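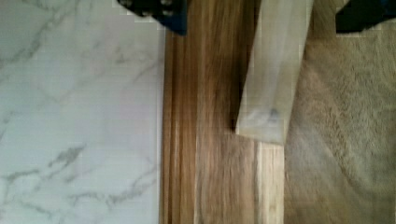
Section 4: Sealing and routine care of stone and tiled worktops

4.1 Scope

This section covers worktops made of marble, limestone, travertine and unglazed tile, fitted with the Zerisow edge system. It does not apply to quartz composite, glass or glazed ceramic, which must not be sealed. For laminate surfaces see Section 6.

Read 4.2 and 4.3 in full before opening the sealer. Once the first coat is on the stone, the work cannot be paused until step 7 is complete.

4.2 Before you start

You will need:
Zerisow Asa penetrating sealer
pH-neutral stone cleaner
Lint-free cloths, white only
Flat applicator pad
Low-tack masking tape
Nitrile gloves and safety glasses

New worktops must be left for 3 days after fitting before they are sealed. The joint compound gives off moisture as it cures, and sealer applied too early will leave a cloudy band along each joint. If the compound still marks under a fingernail, leave it for another day.

The room should be between 10 and 25 degrees Celsius. Do not seal a worktop in direct sunlight or over a running dishwasher.

CAUTION: Asa sealer is flammable until dry. Turn off gas hobs and pilot lights and open a window. Do not smoke in the room.

CAUTION: Do not use vinegar, lemon juice, limescale remover or bathroom cleaner on marble, limestone or travertine at any time. These products dissolve the surface and leave dull patches which sealer will not cover or repair.

4.3 Water test

1. Choose a spot near the sink and another at the far end of the worktop.
2. Place a teaspoonful of clean water on each spot.
3. Wait ten minutes, then wipe the water away.
4. Look at the stone from a low angle.

If both spots are unchanged, the existing seal is sound and no further sealer should be applied. If either spot has darkened, allow the stone to dry overnight and continue with 4.4.

Note: Dark stone may not show a clear result. In this case repeat the test on the underside of the front overhang, where the stone is unpolished, and compare.

4.4 Applying the sealer

1. Clear the worktop and wash it with diluted stone cleaner. Rinse twice with plain water.
2. Dry the surface and leave it for at least eight hours.
3. Mask the sink rim, the hob frame and any painted wall that meets the worktop.
4. Shake the bottle and pour a small amount on to the applicator pad. Do not pour sealer directly on to the stone.
5. Work from the back edge towards the front in overlapping strips. The surface should look evenly wet, without pools.
6. Leave for ten minutes. Add a little more sealer to any area that has dried in that time.
7. Wipe off all remaining liquid with a dry cloth, changing cloths as soon as they drag.
8. Wait two hours, then repeat steps 4 to 7 for limestone, travertine and honed marble. Polished marble needs one coat only.
9. Remove the tape, pulling it back on itself.

The worktop may be used lightly after six hours. Keep water, oil and food off it for 24 hours.

Dried residue shows as a sticky or streaked film. Dampen a cloth with fresh sealer, rub the film for a minute and wipe dry at once. Do not scrape it.

CAUTION: Cloths soaked in sealer can heat up and catch fire if left in a heap. Lay them flat outdoors to dry before disposal.

4.5 Daily care

Wipe up wine, coffee, fruit juice and cooking oil when they are spilt. Sealer slows staining but does not prevent it, and it gives no protection against acids. Use a board for cutting and a trivet under hot pans. Rubber feet on small appliances can mark pale stone, so fit felt pads where the appliance allows.

Repeat the water test every six months.

4.6 Ordering and support

Asa sealer, 1 litre: part 658
Applicator pads, pack of two: part 1529
Vergara stone cleaner, concentrate: supplied by the Travcombe depot only

Quote the worktop serial number when ordering. It is printed on the label inside the sink cabinet. Questions on stone types not listed in 4.1 should be sent in writing to Soledad Escobar, Technical Support, Travcombe, with a photograph of an unpolished edge.

Section 4 revised May 2025. Replaces all earlier sheets on sealing.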